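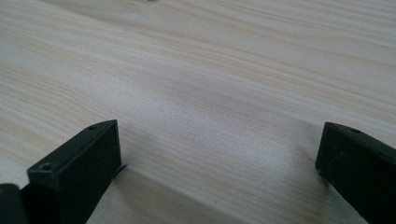 Brollbridge, July

I have finished the second season of Vonddale, and I am still a little angry with it. My friend Vinh Đàm warned me that the wedding episode was slow, but he did not warn me about the brother! He leaves the house after an argument of maybe two minutes, and then his name is not said again for 4 episodes. His mum does not even keep his chair at the table.

What I liked was Venla Lappalainen as the older neighbour. I knew her only from the comedy Trandow, where she shouts a lot, and in this role she is almost silent. In an interview she told that she learned her lines on the tram, more than 40 pages for the last episode, and that her own daughter refuses to watch the show. I laughed, my daughter is the same with my blog.

Now everybody at work tells me I must start Lục. I will try it on the weekend, with subtitles — my colleague says the dubbed voices are terrible. If you have seen it, please write me in the comments, but no spoilers about the grandmother.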